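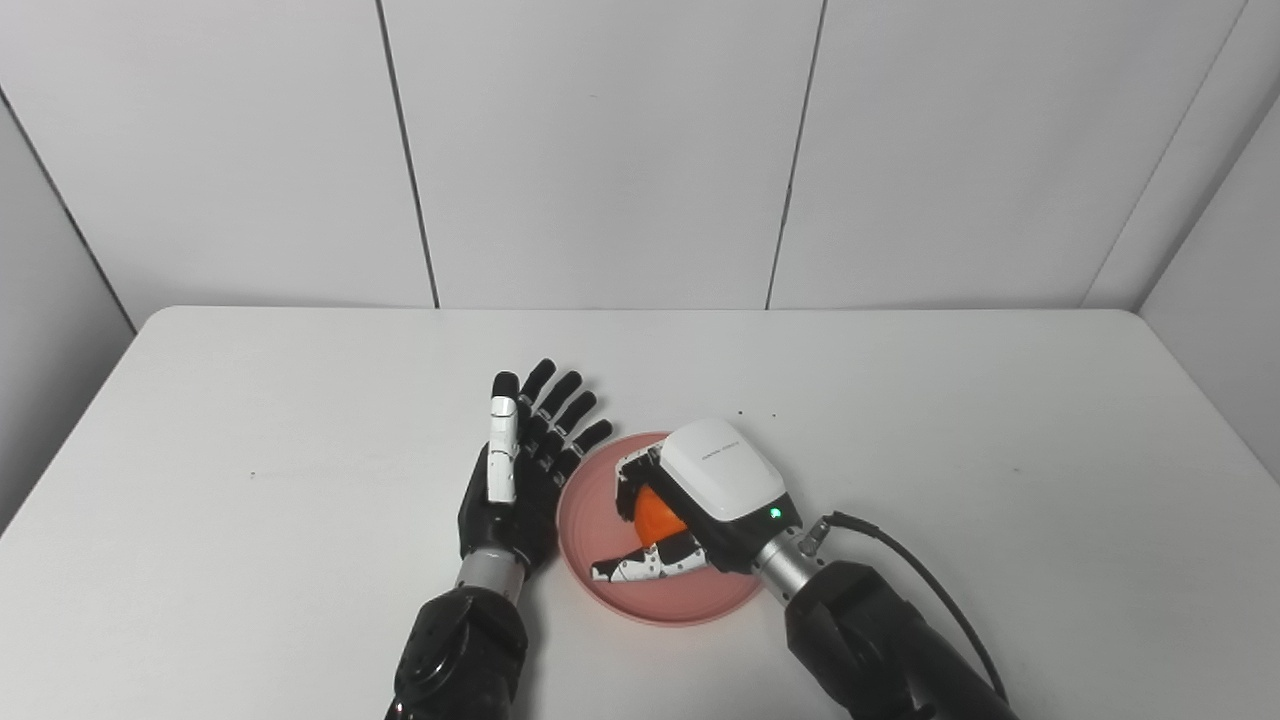
Week 6 - Live balance changes and the player economy

Read before lab. Bring last week's spreadsheet, you will need the drop tables.

Where we left off: sinks and faucets. Faucet = anything that puts currency into the game (quests, kills, daily login). Sink = anything that takes it out for good (repairs, fees, crafting costs). Trading between players is neither, the coins only move. Lots of people got this wrong on the homework so go back over it.

Running case: Grumix

Browser strategy game, small studio (Prarard), persistent map, rounds that last a few weeks. Two currencies. Scrap is earned, Stinine is earned slowly or bought. Players can sell scrap for Stinine on an open market inside the game.

Launch settings:
Starting scrap per player: 200
Cost of first wall upgrade: 285
So a new player is short on day one and has to go scavenge. On purpose. It teaches the core loop without a tutorial popup.

What went wrong in round 2

Wall upgrades were the main sink. Once a base was fully walled there was nothing left to buy. Veterans finished early and sat on scrap. Market flooded, the Stinine price of scrap fell, new players who wanted to sell their scavenging got almost nothing for it. Forum says "game is pay to win now". Technically not a single price in the shop had changed.

Note the order. Sink dries up, stock builds, price drops, and complaints come last. By the time the forum is angry the cause is weeks old. Look at the stock graph first, forum second.

Fixes the team considered

Cut faucet rates. Quick to ship, one number. Hurts new players most, they have no stockpile. Rejected.

Wipe all scrap between rounds. Clean, but alliances had been saving together and would see it as theft. Partial wipe was discussed (keep a percentage), went nowhere.

Add upkeep. Walls decay, repair costs scale with level. This is what shipped. Big bases pay more, small bases hardly notice.

New late game building, the Groen tower. Expensive, alliance only, shared cost. Shipped in the same patch.

Problem with shipping both at once: you can't tell which one did the work. Scrap on the market dropped alot in the first week but the tower was new and everybody wanted one. A novelty spike is not a steady sink. Ideally stagger them, one per round. In practice marketing wanted a big patch and got it.

Stress testing an economy

Load testing asks if the server stays up. Economy testing asks if the prices stay sane, and it needs time, not only heads. The test server for the patch had 1354 accounts, fine for load. But it was open for a long weekend and closed Sunday night, so hardly any base got old enough to pay serious upkeep. The expensive end of the curve went live untested.

Ways around it:
- speed up the clock on the test server
- seed accounts with late game bases
- scripted bots that only buy, repair and sell
Bots don't panic or hoard, so treat bot prices as a floor for how weird it can get.

Terms for the quiz
faucet, sink, stockpile, upkeep, soft currency, hard currency, novelty spike, staggered release

For lab
Take your own drop table. Find the point where a typical player has nothing left to buy. Propose one sink that starts before that point. One page, graph on teh back. Pairs are ok, put both names on it.

Next week: matchmaking, and why solo players quit alliance games. Reading is in the course folder.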